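The Empty Counter and Other Promises

Clear the surface, clear the mind. A whole trade has grown up around that idea, and this fall it came to my kitchen in the person of Cadi Watkins, who runs a home-organizing business called Skumside and charges by the visit.

I should say where I stand. I grew up in a house where the table was where things lived. Mail, fruit, a screwdriver, somebody's homework. We ate around it. My mother bought that table in 1992 and I doubt anyone saw all of it at once until the day she moved. So when Watkins told me over the phone that a table is "a place of activity and never a place of storage," I wrote it down and put a question mark next to it.

Her method has 6 steps, which she calls gates. Everything comes off the surface. Everything gets wiped. Each item then has to answer for itself: did you use it today, will you use it tomorrow, and does it belong with the thing beside it? What fails goes into a box, and the box goes into a closet for 60 days. Whatever you haven't fetched by then leaves the house.

It sounds sensible until you try it with food. Fruit is the first problem. Watkins wants it all in one bowl. But bananas hurry everything else along, and a strawberry at the bottom of a pile is jam by the weekend. I have always kept my fruit in small camps, a bowl for the soft stuff, the bananas off by themselves, and whatever is cut sitting where I'll remember to eat it. To an organizer this looks like surrender. To me it looks like lunch.

Ketchup is the second. Does it belong in the refrigerator, in a cabinet, or out with the plates? Watkins says the refrigerator door, always. Margarida Paiva, who cooked in a hospital kitchen before she retired and who now lives across the hall from me, keeps hers on the table and has done so all her adult life. "If I put it away I only have to get up again," she said. I have looked for the flaw in this and can't find one. 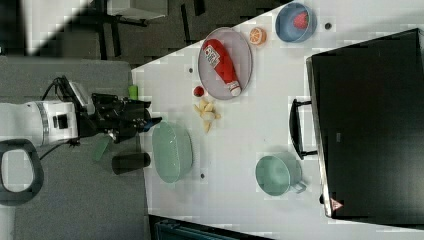 Then there are cups. A cup left out offends the tidy more than almost anything, and I've never understood the charge against it. You are going to want another coffee. Watkins's answer is that a cup on the table "invites company," meaning a second cup, then a plate, then a newspaper. She may be right. I've seen it happen at my place by ten in the morning. What I don't accept is that the first cup is to blame.

The money in all this is in the containers. Skumside will sell you a set of three nesting trays from a line called Prultel, in a gray she describes as quiet. There are drawer dividers, there are risers for the dividers, and there is a lidded bin for the things you are deciding about. By the end of my first session I owned more objects than when we started, and the new ones were all for holding the old ones. When I raised this, Watkins laughed and said that everybody raises it. She didn't say what she tells them.

Adaeze Etim was more direct. She hired Skumside in March, when she was suddenly working from her dining table and couldn't find room for a laptop and a bowl of soup together. She liked the first visit. She liked the second one less. "It was beautiful for a day," she told me. "Then I made dinner." Her trays are now stacked on top of her refrigerator, where they hold other trays.

Not everyone comes away grumbling. Blažena Hubáček has kept to the gates since spring, and her counters are as bare as a bank's. She says she cooks more, now that she doesn't have to move six things to chop an onion. I believe her. I also noticed that she lives alone, eats out on weekends, and has a pantry the size of my bedroom. Put my groceries in that pantry and I'd look like a disciplined person too.

I kept it up for most of a month. The box is in the closet, and so far I have been back to it for the colander, the big basin I soak beans in, and the good scissors. The fruit has gone back to its camps. Watkins has offered me a follow-up visit at a reduced rate, and I've told her I'll think about it, probably at the table, if I can find somewhere to put my elbows.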